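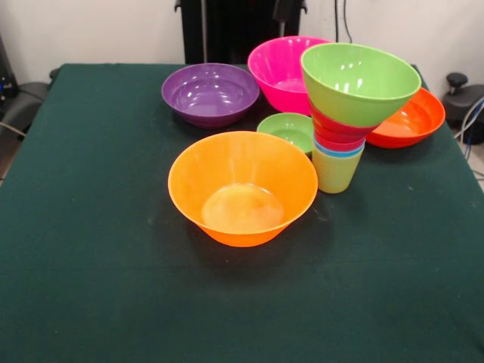 ## Setting up a kitchen table for remote classes

Clear the table before the first lecture of the day. Most online courses assume a flat surface at least 17 inches deep, enough for a laptop and a notebook.

- Raise the laptop until the top of the screen is at eye level. Two thick textbooks will do.
- Run the power cord along the wall side and tape it down.
- Sit facing a window. A window behind you darkens your face on video.
- Turn off the dishwasher and range hood during oral exams. Microphones pick up both.
- Download readings the night before. A 92 MB course packet can stall a shared connection.

For evening sections, use a lamp with a bulb near 3000 K, placed to one side of the screen.

Store each course in its own folder with the syllabus in front. Wipe the keyboard with a barely damp cloth, power off, once a week in term. The January term uses the same setup.

*Berenice Maldonado, 7th December*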